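Back from the open day at Trikside and my feet are killing me, but I promised some of you a proper write-up, so settle in – this will be a long one.

First of all, getting there. The bus drops you at the wrong end of the Marar business park and there's a lovely long walk past the tile warehouse before you see a single sign. I walked in with a nice couple who had come all the way from Hokine and had been lost twice already. We found it together!

They let us in by groups, with 70 people signed up for the afternoon, so there was a good bit of standing around with coffee. I didn't mind one bit. You overhear the best conversations in a line like that (one man had very firm opinions about dishwashers).

The part I'd come for was the kitchen corner. They have a humanoid there working with a fridge, a white table and a yellow basket, and the job is the kind of thing all of us do without thinking – fruit, basket, shelf, door. Our group had roughly 40 minutes with it and I could have stayed for twice that.

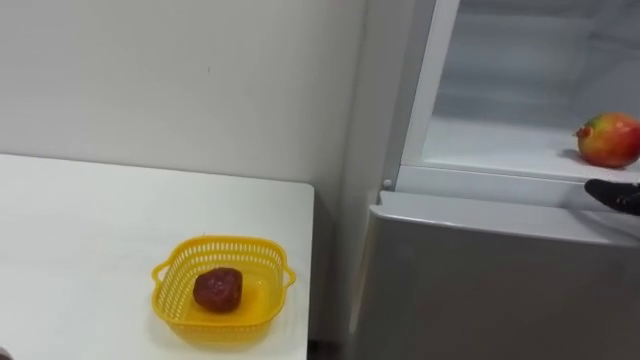
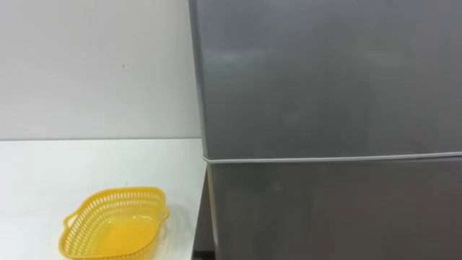
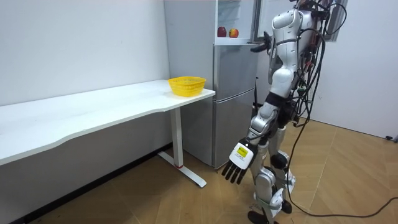 Kitchen corner at the Trikside open day, 18 April 2026. Fridge, table and the yellow basket in all three.

I had been to one of these before, in January, over at Prindadum, and that was mostly slides. Good slides, mind you, and very good sandwiches, but I went home without really understanding what anyone there did all day. So it was a treat to stand near the real thing and ask whatever popped into my head.

And I asked a lot! I wanted to know why fruit, and the engineer with our group said it's a nice awkward shape to start with. No two pieces are alike, it rolls if you look at it funny, and you can't squeeze it the way you'd squeeze a box. She said doors are their own headache and that she now notices every fridge door in every house she visits. I've been doing the same since I got home.

There was a boy in our group, 9 years old (he told everybody), who asked if it could make him a sandwich. The answer was "not yet," given very kindly, and then he wanted to know if it ever gets bored. The engineer had to think about that one for a while.

A few of you asked if it's worth taking kids. I'd say yes if they're patient and like to ask things. Bring a snack, wear comfortable shoes, and go to the bathroom before your group is called, as it's all the way back by the front desk.

They're hoping to run another one in the fall. I put my name down for 2 spots, so if anybody wants to come along and can put up with the walk from the bus, send me a message – I'll bring the coffee this time.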